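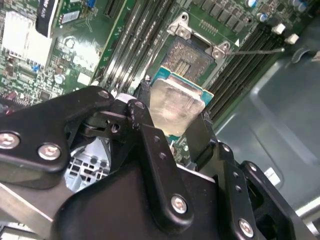

The processor in the fingers, tilted over the lower-left corner of its open socket.

Bench notes in pictures: looking after the Stoler cell
Posted 21 Jun 2021 by Rami Akl

Welcome back to the gallery, and thank you to everyone who wrote in after the December page asking for more close-ups. The Stoler cell takes old server boards apart for us here at Seststead, and most of my working day goes on keeping its gripper honest – tightening, wiping, re-teaching the odd position and then having a cup of tea while it runs through them again.

Processors are what I fuss over most. Those gold contacts in the socket are dreadfully easy to bend, so I teach the approach at a crawl and keep the finger pressure down at 21 on our own scale, where it will hold a chip by its edges without squeezing. Kalinowski, who had the cell before me, liked it firmer, and we still argue over it quite happily. The hex bolts on the black link plates get checked every 50 cycles, and I do the finger ones first as they work loose soonest.

The next one has the fingertip down by the lower right screw of the retention bracket, a spot I use for checking that the arm and the board agree on where they are. The processor is in its socket with old thermal paste smeared in patches over the top – lovely stuff, gets everywhere, and I wipe the fingertips down after every board that looks like it. 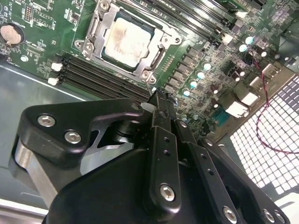 Settings I am using at the moment
Approach speed: 3 per cent
Finger pressure: 21
Full re-teach: every 800 cycles, or after any change of fingers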